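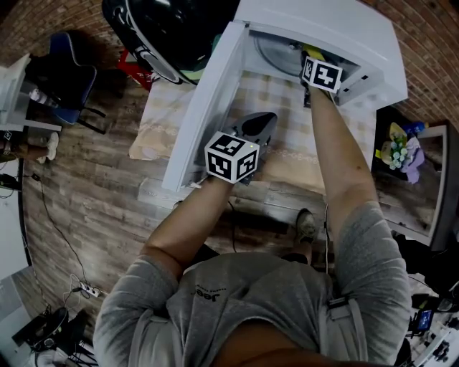

Reaching into a small white appliance, both hands occupied.

Distance Should Be Off by Default
By Areti Kouris
15th May

Tiklow, the meetup app used by most of the LGBTQ groups I know in and near Renddale, released its spring update with a new onboarding flow, a set of profile badges and a redesigned grid of nearby members. The release notes run to several screens. The distance label under each profile picture is not mentioned in them. It is still there, still switched on for new accounts, and still computed from the phone's reported position.

My view is that the label should be off until a member turns it on, and that the position behind it should be made coarse before any distance is calculated. These are two separate changes. The first is a matter of policy and the second is a matter of arithmetic, and the second is the one that tends to be done badly.

A distance is a circle. If the app tells me that a person is 2 kilometers away, I know that the person is somewhere on the edge of a circle with a 2-kilometer radius, with me at the center. If I move and ask again, I have a second circle, which crosses the first in at most two places. A third reading, taken from somewhere not in line with the other two, leaves one place. The person doing this does not have to walk anywhere. Phones can be told to report a false position, and the app will answer as though the report were true.

Most operators know this, and the usual answer is rounding. Tiklow rounds to the nearest 500 meters. A member who sees "1.5 km" is told in the help pages that the true figure could be anything within a band, and that the band protects everyone. It does so only against a single careless look. Rounded values change at fixed points. If I move my false position slowly in one direction, there is a step at which the label goes from 1.5 to 2, and at that step I know the distance to be 1.75 kilometers, with a precision limited by the size of my steps. Three such edges, found from three directions, produce a point again. Rounding makes the job longer by a few dozen queries. A short script does not get tired of making queries.

Another common answer is random noise. The server adds a small error to each distance before sending it. If the error is drawn fresh for every request, it can be averaged away by making many requests. If the error is fixed for each pair of members, it holds up better, but a new account is a new pair, and new accounts are free.

The method that works is older and less interesting. The server divides the map into squares and replaces each member's position with the center of the square before anything else is done with it. Distances are then computed between the center of one square and the center of another. However many readings are taken, the best an attacker can recover is the center of a square, and that is all the server is using. The precise position does not leak through the distance because it was never part of the calculation.

The size of the square then matters a great deal. In the center of a large city, a square 500 meters on a side may contain a great many people, including a useful number of members. In the farmland north of Renddale it may contain one house. A fixed grid gives the best protection to people who live where there are already many others like them and the worst to people who do not. The grid should be allowed to vary, with squares merged until each holds some minimum number of active accounts. This is not difficult to build. The merged squares should be worked out on a slow schedule, so that a square does not shrink or grow when one person arrives, and that detail is easy to miss.

I raised all of this in March at the Chatzigeorgiou Hall meeting, where Tiklow sent its product lead, Gerasimos Manolakis, to take questions. He was courteous and well prepared. His main argument was that distance is the feature members use most. When the company hid it in a trial, people sent fewer first messages, and he thought that a safer app with nobody talking in it would be of little use to a community that has plenty of reasons to want company.

That argument deserves a proper reply. I do not doubt that fewer messages were sent. I doubt that the number measures what it was used to measure. A first message sent to a stranger because the label says he is in the same building is counted the same as a message that starts a friendship. The trial did not follow what came after. It also compared full distance with no distance, and those are not the only choices. A label that says "same neighborhood," "same town" or "farther away" answers nearly every question an ordinary member has, and all three can be computed from coarse squares.

Sofia Petridis, who moderates the Flerkivness discussion group, has pointed out to me that members are already free to switch the label off. They are. The setting is on the third screen of the privacy menu, under a heading that refers to "discovery preferences." Flerkivness has 1,807 members, and when Sofia asked them how the setting worked, several long-time users replied that they had not known it existed. Others had found it and believed that hiding the label also stopped the app from using their position to sort the grid. It does not. The grid is still ordered from nearest to farthest. A person who has hidden the number still appears between two people who have not, and those two numbers set a lower and an upper limit. With a few well-placed accounts on either side, the hidden number can be squeezed as tightly as anyone would like.

This is the part of the design I find hardest to defend. A control that removes the display of a value while leaving the value open to inference is worse than having no control, in at least one respect. It is most likely to be used by the people with the strongest reasons for caution, and it tells them that they have dealt with the problem. The sort order must be computed from the same coarse squares as the label, with ties broken in an order that has nothing to do with position. If the label is hidden, the account should be left out of distance sorting altogether and shown in some other part of the screen.

I have heard it said that concern over location belongs to an earlier time, and that members in a country with legal protections can afford to be relaxed about it. Some of them can. The same software is used by a teenager who has not told his family, by a teacher in a district where parents write letters, and by a woman who has moved to get away from someone. Magdalini Politis, a housing adviser who has worked with people in the last of these groups, asks new clients to delete every app with a nearby view before she discusses anything else with them. The cost of that advice is that they lose their contacts at the moment they most need them. An app that could be trusted on this point would let them keep both.

Defaults are where an operator's opinion is found. Very few people change them, and every operator knows the share that do. To leave distance on is to decide on behalf of the great majority of members that the convenience is worth the exposure. Tiklow may believe that. If it does, it should say so during sign-up, in a sentence of ordinary length, next to the switch.

There are costs on the other side, and I would like them stated fairly. Coarse squares make the grid less lively. Travelers, who use nearby views more than anyone, will see the same order for longer and may think the app has frozen. People who live near the edge of a square will sometimes be shown as farther apart than they are, and support staff will receive complaints about it. Maureen Sedgwick, a retired network engineer who read a draft of this piece, also warned me that a server which holds precise positions can still lose them, whatever it displays. She is right. The snapping should be done on the phone, before the position is sent, so that the precise value is not stored at all. That takes more work, and an altered phone can still lie about where it is, but a member gains nothing by lying about her own square except a view from somewhere else. With the changes described here, that view would no longer be worth much.

Manolakis said in March that the company reviews its privacy settings 4 times a year. I have sent him this piece, together with the method for finding the rounding edges and the readings I took against my own second account. The readings placed that account on the correct side of my street.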